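Mitra Babaei starts her shift at Custevwood by moving things. A bowl goes back, a cup comes forward, and then she runs the arms through the task again.

"People think we record one good run and we're done," she said. "For a single task I want 65 runs, and I want the objects in different spots."

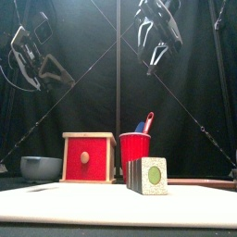

Two arms over the board, with a bowl, a red box and a cup of utensils.

Each run gets a short label. Babaei writes them herself and keeps the wording simple. "Pick up the cup. Open the box. If I get fancy, the labels stop matching each other."

Her colleague Indira Naidu checks the recordings in batches of 12. She drops the ones where the operator hesitated too long.

"A pause of five seconds teaches it to pause," Naidu said. "I used to keep those. In May we went back and took them out."

The next task on the list is stacking. Babaei has not picked the objects yet.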